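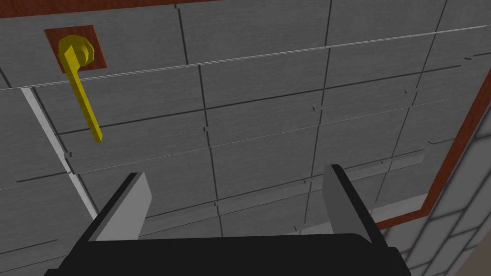 A reader at Lindside writes that on their last production the camera cards were copied two times by hand, and still one folder was missing when the edit began. They ask if the Drurnach can prevent this.

Yes, this is the work it was made for. The Drurnach is an offload station for film crews. It has 8 card slots, and it copies every card to two drives at the same time. After copying, it reads both copies again and compares each file with the original.
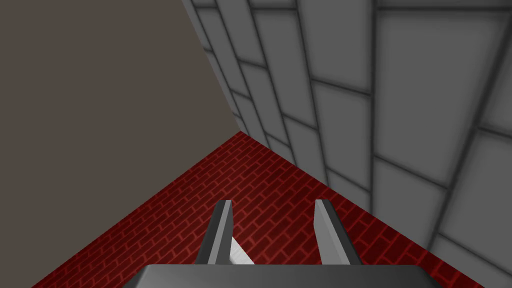 If a file does not match, the slot light stays red and the card cannot be released from the menu. You can copy again only the files which failed -- the good ones are kept.

The report is saved as a PDF and as a plain text list. It gives the clip name, the size and the checksum. Editors who use the Amrani media manager can import the list directly.

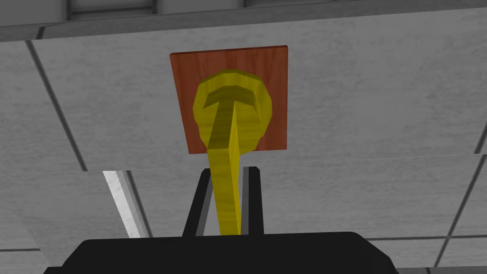 The station works from the power supply or from a battery plate. One battery gives up to 70 minutes of copying. Please note that the drives are not included, and that the fan needs free space on the left side.

Drurnach offload station
Order no. 926
Maker: Skivska
Warranty: 30 months
In the box: station, power supply, two drive cables, printed guide

New firmware with support for longer folder names is planned for September.
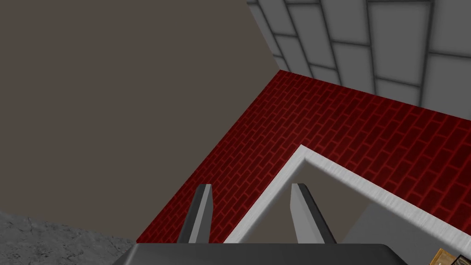 Gripper fingers in a simulated room, facing the corner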